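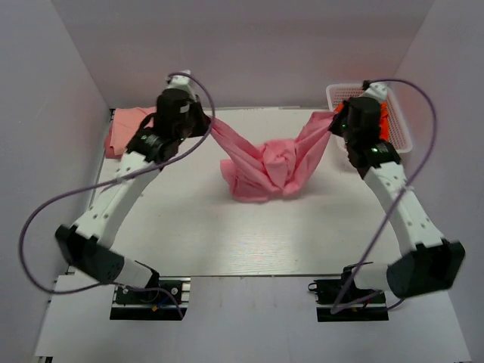 Pink cloth, two arms, one table.

Filed under: Opinion / Workshop / Home Robots

Last updated: 09/02/2022

Build the slow one first. That's my whole argument, and if you're in a hurry you can stop reading and go and buy a basket.

I keep getting asked why we're messing about with laundry at the Drorkham workshop when we could be doing something useful. Sorting screws. Picking up blocks. Blocks are what everyone starts with and I think blocks are a trap. A block is the same shape when you let go of it. You get a nice result in a weekend, you film it, you never find out how bad your setup is.

Cloth tells you straight away. Grab one end and the other end does what it likes. Grab both and the middle sags and twists and you've now got a new problem that wasnt there a second ago. We've had 7 months of that and I'd still pick it over blocks.

Second thing – put walls round it. People hate this. They want the arms out on the bench, looking like a proper robot at home. Fine, but then every coat on the back of a chair and every change in the light gets into your recordings. Three plain panels and a white top, dull as anything, and half our odd failures went away. Cost less than the postage on the first set of motors.

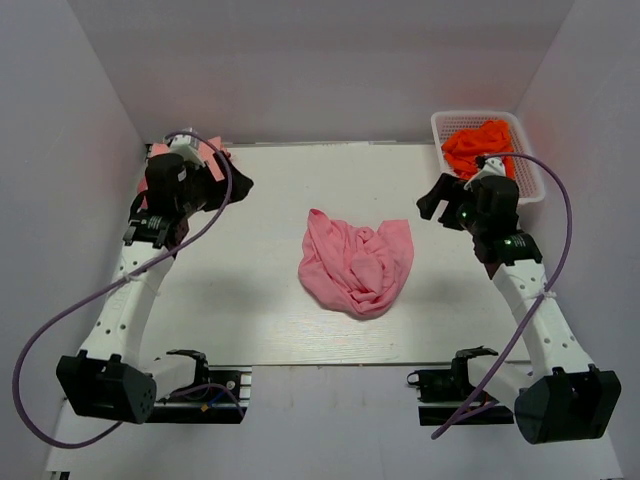 And stop spending everything on the arms. I've seen builds where 3,000 went on hardware and then the cables were left to sort themselves out. A zip tie is not an afterthought. A loop that's too short pulls the wrist, a loop that's too long ends up in the work. We lost most of December to that and I'm still cross about it. Azevedo, the little control program we use, got the blame for weeks. Wasn't Azevedo. It was a cable.

Now the bit where people disagree with me. I think shared workshops should keep every failed attempt, all of it. We had 328 runs saved by new year and nearly 200 of them were rubbish. Dropped corners, missed grabs, a sleeve pinched when it should of been a hem. Keep them. The good ones tell you very little about where to move things. 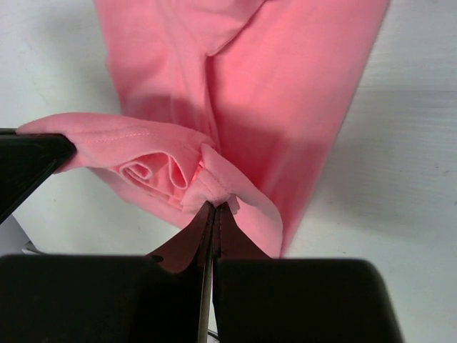 Darmawan Kusuma thinks I've got this backwards, and wrote to say that a beginner with a folder full of failures just gives up, that they should have one easy win on a block before anyone lets them near a shirt, and that the Stoketti group lost half its members by starting with towels.

Fair enough on the giving up. I've seen it too. But I'd answer that the easy win is what makes the next part feel like failing. Start with cloth and simply lifting it by two ends is a good evening. Pick a smaller job, yes. A flannel. Just keep it soft.

I'm not saying anyone's going to have their washing folded by a home build any time soon. Mine isn't. There's a heap on the chair as I type this. I'm saying if you've got a bench and a few people and some patience, spend it on the thing that goes wrong in interesting ways. More on grippers when I've had time to write it up.

Contact Clirkura | © Clirkura 2022 | Back to top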